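Arnimska
Work with us

Night Line Cook and Breakfast Starter (one job, two hats)
Arnimska Inn and Dining Room, Tesudora

Tesudora has a year-round population of 1,628, one traffic light, and a strong opinion about pancakes. We are the inn at the bottom of the hill. We serve supper until the last table gives up, and we serve breakfast to whoever slept upstairs, plus a group of retired ferry workers who have never slept upstairs and have never missed a breakfast either.

We need a cook. The job opened up when our last one left to open a bakery across the street, where the rent is apparently reasonable. We are happy for her. We buy our rolls there now, which stings a little.

The job

You would work the line for supper and then set up the kitchen for the morning. You would not be cooking the breakfast itself. You would be the person who makes it possible for someone else to cook breakfast without crying. That means batter in the walk-in, bacon laid out on sheets, fruit cut, coffee measured, and a note on the board about anything we ran out of. Please write the note. The note has been a sore spot.

The dining room seats 60. On a good night in August it seats 60 and there are people on the porch pretending to look at the view. On a bad night in February you could cook for everybody with one pan and still have time to clean the hood, which you will in fact be asked to do.

The menu is short. Chowder, two fish, a roast chicken, a pot pie in the cold months, a vegetable plate that we take more seriously than the people who order it seem to expect. There is a burger. There was once no burger, for a period of three weeks, and we learned from that.

You will also make staff meal at four in the afternoon. It has to be hot and it has to have something green in it. Beyond that you're free. The record for complaints is held by a cold beet soup, so consider yourself warned, although the dishwasher liked it.

Hours

Five shifts a week, from 2 in the afternoon until close and setup are finished. In the off season that usually means home by ten. In summer it doesn't. We shut the whole place for most of November, and you get paid for half of that time and left alone for all of it.

Two days off in a row, every week, even in August. We put this in writing because the last place you worked probably said it out loud.

Pay and the rest

Hourly, paid every other week, with overtime when it happens. The rate depends on experience and we will tell you the number on the first phone call, before you have ironed anything. Tips are pooled and the kitchen is in the pool. Health insurance starts after 3 months. There is a knife sharpening service that comes by van, and we pay for that too, within reason. One former cook brought in a hatchet.

There is a room available over the boathouse at low rent, if you need somewhere to land. It has its own bathroom, a good stove, a slanted ceiling and a view of the back of the boathouse sign. Tall applicants should come look at it first. You don't have to take the room to take the job.

What we're looking for

A couple of years on a line somewhere busy. Cooking school is fine. No cooking school is fine. What matters more is whether you can have six tickets up and still answer a question in a normal voice.

You should be able to break down a whole fish, or be willing to learn on fish we have already paid for. You should label things. You should know that "I thought somebody else did it" is a sentence, and that it has never yet put a pan of cornbread in the oven.

You need to lift a stockpot, stand for a long time, and go down the cellar stairs carrying things. The stairs are steep and the light switch is at the bottom. We've had a quote to move it.

A car helps. The bus from Sekden stops at the top of the hill and the last one back goes well before closing time, so without a car you would want the room, a bicycle, or a very patient friend.

What you should know before applying

The walk-in door sticks. The big oven runs hot on the left side, and everyone has a theory. The radio belongs to whoever opened, and the rule has survived two owners and one winter of polka.

We don't yell. A few people have tried it and found that the room goes quiet in a way they didn't enjoy. We do tease, mostly about plating. If you put a sprig of something on the chowder, you will hear about it until spring.

The inn dog is named Joo. Joo isn't allowed in the kitchen and knows exactly where the kitchen begins, down to the tile. Please don't negotiate with Joo.

How to apply

Send us a few paragraphs on where you've cooked and what you liked cooking there. A resume is welcome but it can be short. Tell us one dish you would put on our menu and one you would take off. You may take off the burger in theory only.

Email is best. You can also drop a letter at the front desk between lunch and supper, when there's somebody there who will remember to pass it along. Please don't come to the kitchen door during service, however much initiative it shows.

If your letter sounds right, we'll call. After that comes a paid trial shift, supper included – you cook some of it, then you sit down and eat some of it. We answer everyone who writes, sometimes slowly in summer. The job stays posted until we've filled it, so if you can read this, we're still short a cook. 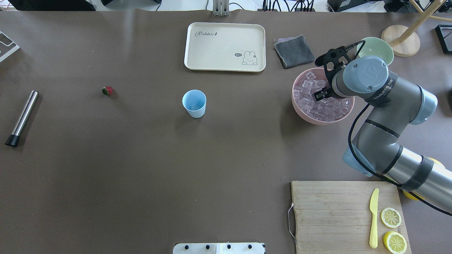 Rabbit tray, pink bowl, plenty of ice.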